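How to run a robot arm demo for an open day

Quick version, written the night before ours. We do one every October at Bostano, 36 visitors last time, and this is what works for us.

What you need
One arm with a gripper. A light switch on the wall. Floor tape. A printed run sheet. Somebody on the stop button who does nothing else.

1. Pick a small job
Flipping a light switch is great. Everyone knows what it's supposed to do, and kids get it right away. Don't stack bins or pour drinks your first year — too much cleanup.

2. Teach the points
Jog the arm by hand to a spot just off the switch. Save it. Then the press point. Save that. Then back to the first one. We name ours home, near, touch. Boring names, but you can find them in a hurry.

3. Slow it down
Drop the speed to 17 percent for visitors. Looks dull on your own screen, looks fine from behind the tape. Full speed scares the front row and they stop asking questions.

4. Check the cables
Run the whole path once and watch the cable the entire time. If it pulls tight anywhere, give it more slack and run it again. Same goes for anything on the floor people might trip on. Tape it down.

5. Tape line
Measure full reach, add a good step, tape there. Bumon lent us yellow tape one year and it left glue on everyting. Test a strip first.

6. Do a dry run
Start to finish, talking out loud. Ours took 330 seconds with the intro. Cut the intro. Groups from the Wong tour come through back to back and there's no time.

7. On the day
Power up early, let it cycle a few times before doors. Say what it will do, do it, then do it again for the ones who were looking at there phones. Let one visitor call out "go" — big hit. Silico handouts by the exit, not the entrance, or they end up on the floor.

8. After
Park the arm, power off, write down what went wrong while you still remember.

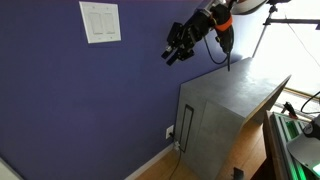 How many people should be in each group?
About 17 at most. With more than that, the back row can't see the gripper.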